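Week 4 - color in small rooms, cont.

Notes from Thursday tidied up a bit, still rough. Bring the paint cards back next time, I'm missing six.

Recap from wk 3: hue, value, chroma. If those three are still mixed up in your head go back and redo the gray strip excercise before you do anything else. Value does most of the work in a room. People pick by hue and then complain about value.

Strong color on walls

Old rule in the decorating manuals: dark or saturated walls shrink a room. Partly true. Depends on the floor, the ceiling, how many walls, where the corners read. One red wall at the far end comes forward. Red on three walls does something else, the eye stops comparing them and you get a kind of wrap. Moen (the reading, ch. 4) calls this "enclosure" and likes it for dining rooms, halls, anywhere you don't stay all day. Doesn't like it for bedrooms. Her reasons are mostly taste, say so if you cite her.

Flat vs broken color. Flat = one even coat. Broken = sponging, dragging, ragging, colorwash, anything where a base shows through a second coat. Broken red is easier to live with than flat red, the lighter base lifts the value and the streaks keep it from looking like a sheet of plastic. Also hides bad plaster. Dragging wants a long bristle brush and a slow glaze. Ragging is quicker, looks it.

Neutral floor under strong walls: gray stone, slate, plain boards. Warm walls will push a gray floor toward blue or green even when the gray is dead neutral (simultaneous contrast, wk 2). Test the floor sample lying flat, against the wall sample standing up. Not both on the table!!

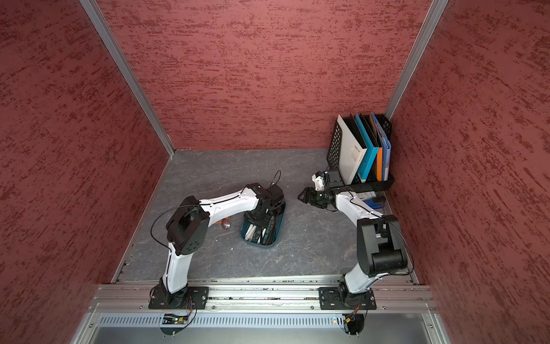
Lowri Foulkes disagreed with the enclosure idea altogether: three red walls only feel like a wrap to somebody who walks in and sits down, and if you have to work in there the fourth side is all you look at, so that's the side you should be choosing the paint for. Fair point, Moen has nothing on it. Could be a good essay topic if anybody is still stuck.

Corners

Where two strong walls meet you have a choice. Let them run together, or break them with a strip of trim, a pipe, a post, a narrow band of white or metal. Breaking the corner makes the box legible, you see how big it is. Letting it run blurs the size. Neither is wrong. In the Milby house (slides 11 to 15) the hall corners run and the study corners are broken, same red in both, and most of you guessed the study was bigger. It's the smaller one.

Light

North light cools red down to brown by afternoon. Warm bulbs bring it back, cool bulbs make it look like liver. Look at your sample at breakfast and again at night before deciding. Sample size at least as big as a sheet of newspaper, two coats, white border left round it so the old wall color dosen't interfere.

For next week

Read Moen ch. 5, skip the bit on wallpaper.
Paint two sample boards, same red, one flat and one broken. Label the backs.
Half a page on which one you'd put in a hall and why. Typed please.

Final project rooms have to be picked by November. Tell me by email, room 70 is locked on Fridays.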